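Dresser (et débarrasser) une petite table pour un bol de nouilles

J'adore les repas qui tiennent dans un seul bol. Un bouillon bien chaud, des nouilles, trois feuilles de coriandre, et voilà le dîner du mercredi ! Mais même pour un bol tout simple, je prends le temps de mettre la table. Ça prend deux minutes, et on mange tellement mieux devant un joli set que sur un coin de plan de travail.

Ce qu'il vous faut

Un set de table
Une soucoupe et un bol
Une cuillère
2 baguettes
Un panier à couverts à poser sur la table

Pour le bol, visez une contenance de 600 ml si vous mangez la soupe en plat unique. J'ai longtemps utilisé les petits Silex que j'avais pour le riz, et il fallait se resservir sans arrêt. La gamme Sotden existe dans une bonne taille, avec un bord assez évasé pour que la cuillère ne glisse pas au fond.

Étape 1 : le set

Passez un coup d'éponge sur la table, essuyez, puis posez le set parallèle au bord. Les rayures sont vos amies : si elles partent de travers, ça se voit tout de suite, on corrige en une seconde. Sur un bois clair, j'aime beaucoup le gris et blanc, c'est doux et ça va avec toutes les vaisselles (j'ai essayé le rouge, je ne voyais plus que lui).

Laissez de la place à droite pour le panier. Si votre table est petite, décalez le set vers la gauche.

Étape 2 : la soucoupe et le bol

La soucoupe se pose en premier, au milieu ou un peu à droite. Elle récupère les gouttes de bouillon et permet de porter le bol sans se brûler les doigts. Le bol vient dessus, vide : on sert à la louche une fois tout le monde assis. Un vert pâle sur une soucoupe blanche, franchement, quel plaisir au printemps !

Étape 3 : la cuillère et les baguettes

La cuillère peut attendre dans le bol, le manche tourné vers le côté de la main qui mange. Les baguettes, elles, se rangent ensemble à côté de la soucoupe, ou restent debout dans le panier si vous préférez que chacun se serve. Chez moi c'est le panier qui gagne, surtout quand on est 4 et que la table est déjà pleine de petites coupelles.

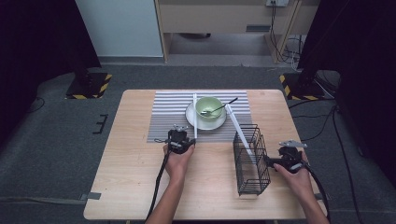 Set rayé, bol vert pâle et panier en fil noir : tout est à portée de main.

Étape 4 : choisir le bon panier

Prenez-le haut et assez lourd. Les longues baguettes font basculer les modèles légers, j'en ai fait les frais avec un pot en plastique… Le grillage noir me plaît parce qu'il laisse passer l'air et que les couverts sèchent vite. Vérifiez quand même la taille des mailles : sur mon premier panier Skamia, les pointes fines passaient à travers et piquaient la table. Un rond de liège découpé au fond a tout réglé.

Étape 5 : débarrasser

Commencez par les baguettes. Après lavage, on les remet dans le panier une par une, pointes en haut, et on les laisse sécher complètement avant de fermer le moindre tiroir. Ensuite la cuillère, puis le bol et sa soucoupe, qu'on emporte ensemble. Le set part en dernier, secoué au-dessus de l'évier. S'il est en coton, 200 g de cristaux de soude dans une bassine d'eau chaude viennent à bout des vieilles taches de sauce soja (testez d'abord un coin si les couleurs sont vives).

Petite variante

Pour un dessert, gardez exactement la même base et remplacez les baguettes par une fourchette. Mes bols Keogh passent du ramen à la salade de fruits sans problème, et je n'ai même pas besoin de changer de set !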